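3.2 Bottle geometry and grip zones

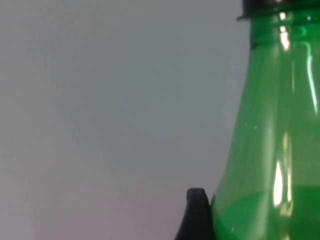

Figure 4. Neck and shoulder of a green bottle with a black cap. A raised ring lies just below the cap.

Household bottles were divided into four zones for coding: closure, neck, shoulder and body. The division follows the outline of the container and takes no account of the label, as labels vary in height even between bottles of the same make. The closure zone ends at the lower edge of the cap. The neck zone starts there, takes in any ring or collar, and runs down to the point at which the outline begins to flare. The shoulder is the curved part between that point and the widest part of the bottle, and everything lower is body.

Where the flare was gradual, as on the bottle in Figure 4, the two coders did not always place the boundary between neck and shoulder at the same height. Christodoulou tended to set it higher than Tsoukalas. After the first round of coding in March we adopted a fixed rule: the neck ends where the width of the bottle first exceeds the width of the cap by a fifth. The rule is arbitrary, but it can be applied with a pair of callipers and it removed most of the disagreement. Bottles coded before the change were measured again.

Neck rings were recorded separately. A ring gives the upper finger something to rest against when a bottle is lifted by the neck, and in the Palma households this grip was common for bottles standing at the back of a shelf, where neighbouring items left little space at body height. In the Pruvberg households the shelves were deeper but less crowded, and most bottles were taken by the body. We did not record hand size, so the part it plays in this difference cannot be separated from that of the shelf.

Participants were asked to move 18 containers from a worktop to a cupboard and, after a pause, to return them. Each household completed the task on 2 occasions. Containers were filled with water to a total mass of up to 1000 g, and closures were tightened by hand by the same researcher throughout. Participants were told to work at their usual pace and were given no advice on how to hold anything.

Surface finish was coded as matt, satin or glossy by comparison with a set of reference tiles. Translucent bottles caused some difficulty. On a glossy, coloured bottle the bright reflections along the neck and shoulder can hide the outline in a still picture, and the coder may then mistake the edge of a highlight for the edge of the bottle. For this reason all measurements of profile were taken from the objects themselves – still pictures were used only to settle which zone the fingers had touched.

Two of the households in the Bridenier group kept bottles on their sides in a rack. These 16 lifts were coded with the same zones but are left out of Table 3, as the approach of the hand is from the end of the bottle and the closure is often the first part reached. They are treated in Section 4.4, together with the Murnard storage baskets.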